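3.2 Collecting demonstrations at the sink 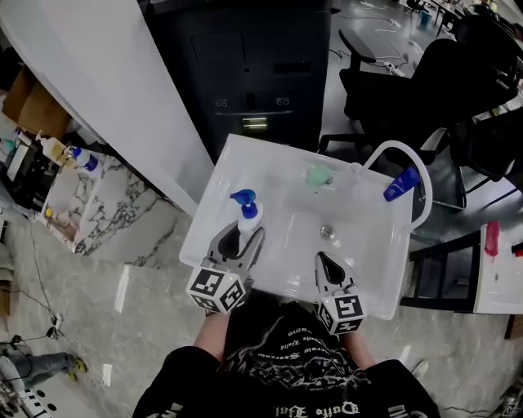

Figure 3. Collection at the washbasin with two hand-held grippers, view from the head camera. The left gripper holds a pump bottle; the right one is open.

Zahira Pelupessy objected early on that a sink was a poor place to begin, and that a learner fed on bottles and basins would pick up the basin and forget the bottle. Her worry shaped most of what follows in this section. We took it to mean that the examples had to differ in the things we wanted the policy to ignore, such as where the bottle starts and which hand reaches first, while staying close together in the things we wanted it to learn.

The Grivent set holds 345 demonstrations recorded by three people: Mỹ Đào, Lâm Mai and Quang Âu. Each demonstrator wore the head camera and worked with one gripper in each hand. The marker cubes at the base of the grippers give us hand poses in the camera view, so no arm has to be driven during collection. This changed the pace of the work more than we had dared to hope! In our earlier teleoperated set, Lurkia, a good afternoon produced 65 usable episodes. With the hand-held grippers Mỹ Đào passed that number before lunch on her second day, and she was still finding new ways to pick up a bottle.

Demonstrators were given a goal for each episode and nothing else. We did not script the grasp. Early drafts of the protocol named the side of the bottle to hold, and the resulting motions were stiff and nearly identical; trained on those, the policy froze whenever the bottle was turned. Once we dropped the script, people began to do what people do at a sink. They steadied with one hand and moved with the other, changed their minds halfway, and let go and took hold again. We kept the regrasps. They are among the most useful parts of the set — a policy that has seen a hand recover has something to copy when its own grasp slips.

Episodes were removed for only two causes: both cubes lost from view for more than 8 frames in a row, or a goal left unfinished. Quang Âu checked every episode by replaying the recovered hand paths over the video. Markers were lost mostly when a demonstrator leaned in and a wrist turned the cube away from the camera. A short reminder to keep the head back helped, although it wore off over a long session and had to be repeated.

Objects were moved between episodes by a second person, who placed them without looking at the previous layout. We return to Pelupessy's objection in Section 5, where the same policy is tested at a basin in Guimarães that appears nowhere in the training data.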